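Endmont Handball League Sets Format for 17-Club Season

ENDMONT, July – The Endmont Handball League has confirmed the competition format, squad rules and venue requirements for its coming season. Seventeen clubs have been admitted, and each will play every other club once. Clubs placed first through fourth will advance to a single-site final round at Kwiatkowski Hall, which seats 2,000.

Squad lists are capped at 25 registered players. Up to 4 of them may hold dual registration with a club in a lower division. Dual-registered players become ineligible for the final round if they have appeared in fewer than four league matches for the senior club.

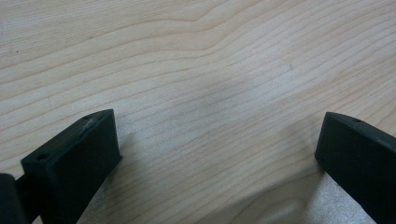 Light-colored wood surface with fine grain.

With an odd number of clubs, one team will be idle in each round. Idle rounds were assigned by draw and may not be exchanged. Matches postponed for venue reasons must be replayed before the next scheduled round of either club, whichever falls first.

"The single round-robin shortens the calendar and leaves a fixed window for the final round," said Thandeka Potgieter, competitions director of the league. "Clubs asked for earlier confirmation of dates, and the schedule has been issued on that basis."

Match data will be recorded on the Flidico scoring system at all venues. Scorers must submit the electronic report by 10 p.m. on the day of play. Aketti remains the supplier of match balls.

Ties in the standings will be resolved by head-to-head result, then by goal difference, then by goals scored. The full regulations are available to clubs from the league office.

Media contact: Competitions Office, Endmont Handball League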